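致 Multbridge 资助办公室
Cellalell 工作单元进展报告
撰写：Nastemau 站点，Seneviratne 小组
日期：10/24/20

上次报告写到底座重新找平就停了，从那儿接着写。先说最高兴的：单元又能整天跑了！从重新上电到写这份报告为止，一共完成 1083 次夹持循环，中间停机六次，六次都查到了原因，记录在单元旁边的本子里，后面也会逐项提到。对一台春天还三天两头报警的机器来说，我们真的很满意。

夹爪
这段时间花工夫最多的是夹爪。旧的一副合拢以后两半对不齐，夹厚的东西看不出来，一夹细的就露馅，棒子会慢慢往一边歪。我们先怀疑导轨，拆下来清洗、上油、装回去，毛病照旧。后来把两半分开，一边一边地单独走行程，才发现左半边的固定螺钉没有拧到底，合拢时先到的那一边把另一边顶开一点点。重新拧紧，按对角顺序分两遍上力矩，再把合拢位置的零点重做一次，歪斜就没有了。这件事本来半天能做完，前前后后拖了一个多星期，主要是我们在导轨上绕了远路。

螺钉现在都画了防松线，每天开机前看一眼，线错开了就停下来处理。画线用的漆笔很便宜，早该买。

指垫也换了新的。旧垫的边角磨圆了，靠近指尖的那一段几乎不起作用。换的时候有个小麻烦：新垫装上去以后，夹爪完全合拢的读数变了，软件还按旧的零点算，结果第一天下午就报了两次“未夹到物体”。现在换垫和校零写在同一张工序单上，做完一项才能签下一项。

手腕相机
相机支架原来只有一颗螺钉吃力，手臂加速时画面会抖，抖得厉害时连夹爪中缝都看不清。我们加了一道压板，线缆沿小臂重新走了一遍，留出手腕转到两头极限时需要的余量。线缆这一步值得多写两句：以前扎带扎得太紧，手腕每转一次就扯一下接头，六次停机里有三次是相机掉线，全出在那个接头上。换接头、放松扎带之后到现在没有再掉过。

镜头角度也重新定了。我们希望夹爪、夹着的东西和它要去碰的东西能同时看到，所以镜头往下压了一些，宁可少看一点远处的台面。压多少试了好几个位置，最后定下来的那一档已经在支架上刻了线，以后拆装照着线对就行。

细棒检查
夹爪修好后，我们给单元加了一个固定的检查动作，做起来很有意思：夹住一根细木棒，让手臂带着它去接近透明的亚克力卡片架，以棒尖碰到架子前沿为准。棒子细，夹爪稍微有点偏，棒尖那一头就放大得很明显，比看读数直观多了。卡片架又轻，力给大了会被推走，等于顺便检查了接触力的设定。架子里插着几张卡片，位置前后错开，软件找前沿的时候正好要把卡片和透明的架壁分开。桌上铺的是印着灰色枝叶和橙色花朵的台面，图案很花，对识别来说算是难一点的背景，我们决定就用它。

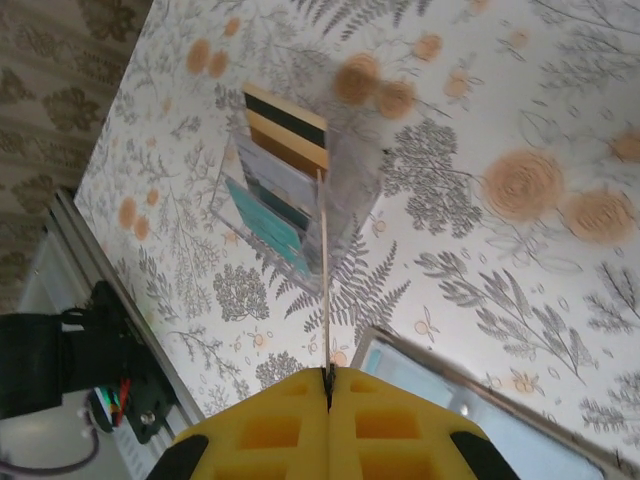 Fadime Kurtuluş 读了本报告的初稿后提出，检查动作做得再好，也要说清楚它多久做一次、做出来不合格时由谁决定停机，否则过几个月大家就会跳过去。她还问，木棒本身弯了怎么办，会不会把棒子的毛病算到夹爪头上。

两个问题都问得好，我们当天就补了规定。检查每天开机后做一遍，换过指垫、动过手腕或者手臂撞过东西以后再加做一遍。当班的人有权直接停机，不必等组长回复，事后在本子上补写原因即可。至于木棒，每次检查前先在平板上滚一下，滚得不顺就换一根。另外我们让手腕转半圈再碰一次：棒子弯了，偏的方向会跟着转；再换一根重做，偏差还跟着手腕走，那就得回头查夹爪了。转半圈这个办法是值夜班的同事想出来的，用起来特别省事。

接触力和速度
接近最后一小段时，手臂速度降到原来的一半以下，接触之后立刻保持位置，不再往前送。这个改动对循环时间有影响，整天算下来少做一些，但换来的是架子不再被推得满桌跑，操作的人也不用老去扶。我们认为划算。如果 Multbridge 更看重循环次数，速度可以再往上调一档，接触力的上限建议不要动。

剩下的三次停机里，两次就是前面说的校零没跟上，还有一次是急停按钮的接线端子松了。端子已经重新压接，同一排的其他端子也顺手全部拉了一遍，没有发现第二个松的。

台面
台面边上有一条金属包边，手臂低位横移时离它太近，我们在软件里把禁入区往里收了一截。收完以后有几个旧程序跑不了，正在逐个改，目前改好的够日常使用。台面上临时放的东西现在要求先登记位置再开机，尤其是带反光表面的，镜头容易在上面看到灯的亮点，识别会犹豫。遮光罩做过一个，太大，挡手，下一版会做小。

费用
本期支出 425 欧元，包括指垫、相机接头、压板加工、漆笔和一包备用螺钉，都在批准的维护费之内。压板是请外面加工的，比预想的快，尺寸也准，备件打算还找同一家。单据另附。

还没做完的
一是旧程序的禁入区修改。二是备用夹爪，零件齐了，还没有装配和校零；我们想做到一副坏了当天就能换上另一副，现在还做不到，换一次要大半天，时间多半花在重新对相机上。三是维护手册，夹爪和相机两章已经写完，由没参加过维修的同事照着做了一遍，挑出不少漏写的步骤，例如拆支架之前要先断开哪一根线。急停和电气那一章还是草稿。

润滑周期暂时沿用原来的，等循环次数再多一些，拆开看过导轨再定。手臂关节这次没有拆，运转声音正常，也没有相关报警。

下一份报告计划在 December 提交，到时会附上备用夹爪的校零记录和换装用时。在那之前如果 Multbridge 有人路过 Nastemau，欢迎来看检查动作，上午开机后马上就做，前后几分钟。来之前请打个电话，门禁要提前登记。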